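노룸 생활소식: 공용 주방 그릇, 색으로 나누어 씁니다

노룸 공용 주방의 볼을 지난 4월부터 색깔별로 나누어 쓰고 있습니다. 그동안 안내문을 선반 옆에 붙여 두었는데, 내용이 몇 번 바뀌면서 예전 종이와 새 종이가 섞여 읽기 어렵다는 의견이 들어왔습니다. 이번 호에 현재 기준을 한꺼번에 싣습니다. 선반 옆의 종이는 모두 떼었으니 앞으로는 이 글을 기준으로 삼아 주십시오.

바꾸기 전에는 볼을 재질별로 쌓아 두었습니다. 스테인리스는 아래 칸, 유리는 가운데 칸, 플라스틱은 위 칸이었습니다. 보기에는 가지런했지만 쓰는 사람에게는 불편한 방식이었습니다. 반죽을 하려고 큰 볼을 찾는 사람은 세 칸을 다 뒤져야 했고, 꺼낸 볼을 어느 칸에 되돌려야 하는지 헷갈리는 일도 잦았습니다. 생선을 담았던 볼에 다음 사람이 과일을 담은 일이 있은 뒤로는 용도를 구분하자는 요청이 이어졌습니다.

처음에는 볼마다 이름표를 붙였습니다. 이름표는 설거지 몇 번에 가장자리가 일어났고, 떨어진 조각이 배수구 망에 걸렸습니다. 유성펜으로 바닥에 글자를 써 보기도 했으나 뒤집어야만 보이는 글자는 쓸모가 적었습니다. 그래서 색을 쓰기로 했습니다. 멀리서도 보이고, 젖은 손으로 집어도 지워지지 않고, 한글을 읽기 어려운 이용자에게도 따로 설명할 것이 적습니다.

새로 들인 볼은 스케모우 제품과 이용자들이 기증한 것이 섞여 있습니다. 그러다 보니 같은 계열의 색이라도 조금씩 다릅니다. 분홍은 진한 것도 있고 연한 것도 있습니다. 색조까지 맞출 필요는 없고 계열만 보시면 됩니다. 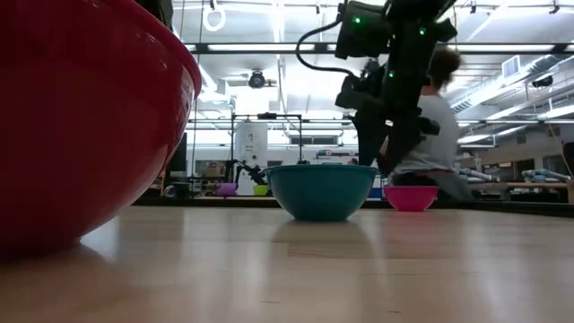
폴라우, 2025년 8월

작업대 위에 큰 빨간 볼과 청록색 볼, 그보다 작은 분홍 볼이 나와 있습니다. 세 가지 색의 쓰임부터 적습니다.

빨간 볼은 반죽과 버무리기에 씁니다. 광택이 있는 플라스틱 볼이고 테두리가 두툼하게 말려 있어 한 손으로 테두리를 쥐고 다른 손으로 섞기에 편합니다. 밀가루 400그램에 물과 소금을 넣고 손으로 치대는 정도는 넘치지 않고 할 수 있습니다. 김치 양념을 버무릴 때도 빨간 볼을 쓰십시오. 고춧가루 물이 들어도 눈에 덜 띕니다. 다만 냄새는 색과 상관없이 배므로, 양념에 쓴 볼은 그날 안에 씻어야 합니다. 뜨거운 기름을 바로 붓는 것은 안 됩니다. 고추기름을 낼 때는 내열 유리 볼을 따로 꺼내 쓰시기 바랍니다.

청록색 볼은 씻은 채소와 과일용입니다. 날고기와 생선은 담지 않습니다. 샐러드를 여러 사람이 나누어 먹을 때는 이 볼을 그대로 상에 올려도 됩니다. 드레싱은 먹기 직전에 넣고, 남은 샐러드를 볼째 냉장고에 넣어 두지 마십시오. 공용 냉장고에 들어간 볼은 며칠씩 나오지 않는 경우가 많아, 지난달에는 채소를 씻을 볼이 모자랐습니다. 남은 음식은 각자 가져온 통에 옮겨 담아 주십시오.

분홍 볼은 양념과 곁들임용입니다. 깊이가 얕아 달걀을 풀기에는 알맞지 않습니다. 거품기를 돌리면 옆으로 튀기 쉽습니다. 다진 마늘, 썰어 둔 파, 불린 버섯처럼 조리 중에 잠깐 옆에 둘 재료를 담으면 좋습니다. 찍어 먹는 소스를 여럿이 나눌 때도 씁니다.

보라색 볼은 마른 재료용입니다. 쌀, 콩, 견과, 건과일을 덜어 놓을 때 쓰고, 물기가 있는 재료는 담지 않습니다. 계량한 가루를 잠시 담아 두는 용도로도 많이 쓰입니다. 씻은 뒤에는 안쪽까지 완전히 말려야 합니다. 물기가 남은 볼에 설탕을 덜면 바닥에 눌어붙어 다시 씻어야 합니다.

연두색 볼은 알레르기 대응용입니다. 견과, 밀, 유제품을 피해야 하는 이용자가 우선으로 씁니다. 해당 사항이 없는 분은 다른 색이 모두 나가 있더라도 연두색을 꺼내지 마십시오. 씻을 때도 연두색은 따로 씻고, 수세미는 손잡이에 연두색 끈이 달린 것을 씁니다. 건조대에서도 다른 볼과 겹치지 않게 놓습니다.

날고기와 생선은 색깔 볼에 담지 않고 스테인리스 볼을 씁니다. 이 규칙은 4월부터 한 번도 바뀌지 않았습니다. 스테인리스 볼은 개수대 아래 문 안쪽에 있습니다. 쓰고 나서 뜨거운 물과 세제로 씻고, 마른 뒤에 제자리에 넣으십시오.

보관 방법

색깔 볼은 블라드 선반에 둡니다. 창가에 있던 선반을 작업대 뒤쪽으로 옮겼습니다. 창가에 둔 플라스틱 볼은 햇빛을 오래 받은 쪽이 흐릿하게 바랬고, 색으로 구분하는 방식에서는 바랜 볼이 문제가 됩니다. 연한 분홍과 바랜 빨강을 혼동한 일이 실제로 있었습니다. 바랜 볼은 조리용에서 빼서 화분 물받이나 청소 도구함으로 돌렸습니다.

같은 색끼리만 겹칩니다. 큰 것 안에 작은 것을 넣으면 자리는 덜 차지하지만, 색이 섞이면 아래쪽 볼을 꺼낼 때마다 전부 들어내야 합니다. 겹칠 때는 완전히 말랐는지 손으로 만져 확인하십시오. 물기가 있는 채로 겹친 볼은 서로 달라붙어 잘 빠지지 않습니다. 빠지지 않을 때 비틀거나 바닥에 치지 말고, 안쪽 볼에 찬물을 담고 바깥쪽 볼을 미지근한 물에 잠시 담가 두면 틈이 생깁니다. 유리 볼에는 이 방법을 쓰지 마십시오.

선반 맨 위 칸은 비워 둡니다. 큰 볼을 맨 위에 올려 두었더니 키가 작은 이용자가 의자를 끌어다 쓰는 일이 생겼습니다. 무거운 것은 허리 높이 칸에 둡니다.

씻기와 얼룩

플라스틱 볼에는 철 수세미와 연마 가루를 쓰지 않습니다. 광택이 죽으면 그 자리에 기름때가 남고, 한 번 생긴 잔 흠집은 되돌릴 수 없습니다. 부드러운 수세미와 중성 세제로 충분합니다. 말린 테두리 아래쪽은 빠뜨리기 쉬운 곳입니다. 안쪽이 깨끗해 보여도 테두리를 손가락으로 한 바퀴 훑어 미끄러운 데가 있는지 보십시오.

카레나 고춧가루 얼룩은 베이킹소다를 물에 개어 바르고 한참 두었다가 헹굽니다. 한 번에 빠지지 않으면 다음 날 한 번 더 합니다. 그래도 남는 얼룩은 그대로 두고 쓰십시오. 표백제를 쓰신 분이 있었는데, 공용 주방에서는 다른 세제와 섞일 위험이 있어 쓰지 않기로 했습니다.

냄새가 밴 볼은 뚜껑을 덮지 말고 바람이 통하는 곳에 엎어 둡니다. 식초를 탄 물에 담가 두는 것도 도움이 됩니다. 마늘 냄새는 며칠 갑니다.

식기세척기에 넣어도 되는지 묻는 분이 많습니다. 볼 바닥에 표시가 있으면 표시대로 하시고, 표시가 없거나 읽을 수 없으면 손으로 씻으십시오. 기증받은 볼 가운데는 표시가 닳은 것이 많습니다. 전자레인지도 마찬가지입니다.

나무 작업대

볼 이야기와 함께 작업대에 대해서도 적습니다. 상판은 밝은 꿀색 나무이고 널 사이에 이음새가 있습니다. 이음새에 밀가루 반죽이 끼면 굳기 전에 플라스틱 긁개로 밀어내고, 굳었을 때는 젖은 행주를 잠시 덮어 두었다가 닦습니다. 칼끝으로 파내지 마십시오. 이음새가 벌어지면 물이 스며들어 상판 전체를 손봐야 합니다.

볼 바닥의 물기는 닦고 올려놓습니다. 젖은 볼을 오래 두면 둥근 자국이 남습니다. 연한 자국은 마른 행주로 문지르면 사라지기도 하지만 짙은 자국은 표면을 다시 손질할 때까지 남습니다. 뜨거운 냄비는 받침 위에 놓습니다. 받침은 서랍 두 번째 칸에 있습니다.

큰 볼에서 반죽을 치댈 때 볼이 미끄러지면 젖은 행주를 꼭 짜서 밑에 까십시오. 끝난 뒤에는 행주를 걷고 그 자리를 마른 행주로 닦습니다. 고무 매트를 깔자는 제안도 있었지만, 매트 밑에 물이 고이는 문제가 있어 들이지 않았습니다.

건물은 1914년에 지어졌고 주방 바닥이 개수대 쪽으로 약간 기울어 있습니다. 작업대 다리에 받침을 괴어 수평을 맞추었으니 옮기지 마십시오. 청소할 때 작업대를 밀었다면 받침이 제자리에 있는지 확인해 주십시오. 구슬이나 달걀을 굴려 보면 금방 알 수 있습니다.

빌려 가기

볼은 건물 밖으로 가지고 나갈 수 있습니다. 한 번에 2개까지이고, 다음 날까지 돌려놓습니다. 연두색 볼은 빌려주지 않습니다. 413호 문 앞 장부에 색과 크기를 적고 가져가십시오. "볼 하나"라고만 적으면 돌아왔는지 확인할 수가 없습니다. "빨강, 큰 것"처럼 적으면 충분합니다.

깨지거나 금이 간 볼은 선반에 되돌리지 말고 413호 앞 상자에 넣습니다. 변상은 받지 않습니다. 금이 간 줄 모르고 다음 사람이 쓰는 것이 더 곤란합니다. 테두리 안쪽에 생긴 금은 잘 보이지 않으니 물을 담아 새는지 보십시오.

기증 안내

현재 필요한 것은 청록색 계열의 중간 크기 볼과, 크기에 상관없이 연두색 볼입니다. 연두색은 새것만 받습니다. 다른 색은 쓰던 것도 괜찮지만 안쪽에 깊은 흠집이 있는 것은 받지 않습니다. 빨간 볼은 이미 선반에 다 들어가지 않으니 당분간 가져오지 마십시오. 흰색과 투명한 볼은 용도가 정해지지 않아 받지 않고 있습니다.

볼과 짝이 맞는 뚜껑이 있으면 함께 주십시오. 뚜껑만 남은 것은 받지 않습니다. 선반 아래 서랍에 짝 없는 뚜껑이 많이 쌓여 있는데, 본인이 기증한 볼의 뚜껑이 보이면 선반의 볼과 맞추어 보시기 바랍니다. 이번 달 말까지 짝을 찾지 못한 뚜껑은 재활용으로 내놓습니다.

색 구분에 대한 의견은 413호 앞 장부 뒷장에 적어 주십시오. 빨강과 연두를 구별하기 어렵다는 이용자가 있어, 연두색 볼의 테두리에 홈을 내거나 끈을 다는 방법을 알아보고 있습니다. 정해지는 대로 다음 호에 싣겠습니다.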